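5. Lancer votre première collecte avec Trevevo

Vous avez créé votre compte et invité votre équipe ? Parfait, on passe à la partie la plus agréable ! Cette section vous accompagne de la page vide jusqu'au premier don reçu. Comptez 40 minutes si vos textes sont déjà rédigés, un peu plus si vous les écrivez au fil de l'eau (et c'est très bien aussi).

Avant de commencer, gardez sous la main :
– le numéro d'enregistrement de l'association bénéficiaire ;
– ses coordonnées bancaires ;
– une phrase qui dit à quoi servira l'argent. Une seule, vraiment !

5.1 Créer la page de collecte

1. Dans le menu de gauche, ouvrez Collectes, puis cliquez sur Nouvelle collecte.
2. Donnez-lui un nom court. « Noël à l'hospice » fonctionne bien mieux que « Campagne de dons d'hiver du personnel et des partenaires ».
3. Choisissez l'association dans la liste. Si elle n'y figure pas encore, cliquez sur Ajouter et saisissez son numéro d'enregistrement. La vérification se fait en arrière-plan et vous pouvez continuer pendant ce temps.
4. Saisissez l'objectif, par exemple 2 000 €. Il reste modifiable à la hausse à tout moment – et croyez-nous, relever un objectif en pleine campagne est un grand moment pour une équipe.
5. Indiquez le mois de clôture. Pour une collecte de fin d'année, ouvrez dès octobre si vous le pouvez.

Attention : une fois le premier don encaissé, l'association bénéficiaire ne peut plus être changée. Relisez bien l'étape 3.

5.2 Ajouter le don par commande

C'est la fonction préférée de beaucoup d'entreprises, et on comprend pourquoi : chaque vente ou location fait avancer la jauge toute seule !

1. Ouvrez l'onglet Versements automatiques.
2. Activez Don par commande et entrez le montant, par exemple 6 €.
3. Sélectionnez les catégories concernées. Par défaut, toutes le sont.
4. Fixez un plafond si votre direction le souhaite. Laissez le champ vide pour ne pas en mettre.
5. Cliquez sur Tester. Une commande fictive apparaît dans le journal, sans aucun mouvement d'argent.

Remarque : les commandes annulées sont déduites pendant la nuit. Si la jauge recule légèrement au matin, tout va bien.

5.3 Inviter les collègues

1. Dans Équipe, collez les adresses ou importez un fichier CSV.
2. Attribuez à chacun un rôle : Lecteur, Animateur ou Trésorerie. Deux Animateurs suffisent largement pour une première campagne.
3. Personnalisez le message d'invitation. Deux lignes chaleureuses font des merveilles.

5.4 Compléter la galerie

1. Ouvrez Galerie et cliquez sur Ajouter.
2. Faites glisser les vignettes pour choisir leur ordre d'affichage.
3. Enregistrez, puis vérifiez le rendu sur téléphone. 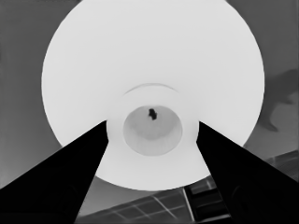
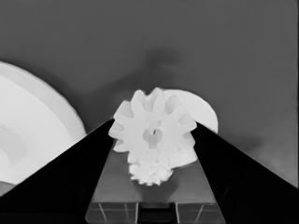 5.5 Publier et partager

1. Cliquez sur Aperçu et relisez la page à voix haute.
2. Cliquez sur Publier. La page est en ligne tout de suite.
3. Copiez le lien court et collez-le dans vos signatures de courriel, votre intranet, vos factures – partout où l'on vous lit !
4. Activez le récapitulatif quotidien, envoyé à 18 h aux Animateurs.

Attention : le lien court change si vous renommez la collecte. Pensez à le copier de nouveau.

Pour établir les reçus et remercier les donateurs, passez à la section 6.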